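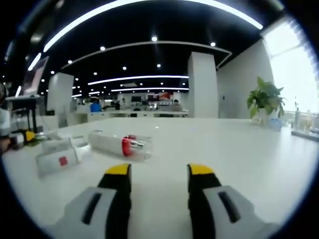 Leere Plastikröhrchen - wohin damit im Großraumbüro?

kaan_d
Moin zusammen, bei uns liegen ständig solche durchsichtigen Röhrchen auf dem großen weißen Tisch rum. Manche mit rotem Ring, manche milchig, und alle rollen durch die Gegend, sobald einer an den Tisch stößt. Ich find die ja eigentlich super für Schrauben und Kleinkram und will sie nicht wegwerfen. Wie lagert ihr sowas? Gruß, Kaan Dönmez

Tiefkuehlelse
Stehend! Ich hab mir von Gillness so eine Box mit 16 Fächern geholt, da passt in jedes Fach eins rein und nix rollt mehr. Etikett nach vorne und fertig.

rostlaube
Sorry, aber wer braucht denn leere Röhrchen? Ich hab mal 200 Stück davon gehortet (ja, wirklich) und am Ende zwei benutzt. Ab in den Wertstoff, Tisch frei, alle glücklich.

Tiefkuehlelse
@rostlaube na ja, zwischen 200 und drei, vier Stück liegen ja wohl Welten :)

kaan_d
Hab im Januar schon mal ausgemistet, die sind halt nachgewachsen. Die Box klingt gut, aber passt da auch was Dickeres rein? Die sind bei mir nicht alle gleich.

Tiefkuehlelse
Bei den dicken wirds eng, miss lieber vorher nach. Von Lomine gibts die Box auch mit verschiebbaren Stegen, kostet aber mehr.

mira_w
Ich bin da eher bei rostlaube. Kompromiss: eine Schublade, und wenn die voll ist, fliegt was raus. Und bitte beschriften, sonst macht man jedes Röhrchen dreimal auf.

kaan_d
Schublade hab ich leider keine am Tisch. Ich mess heute Abend mal nach und schreib dann die Durchmesser hier rein.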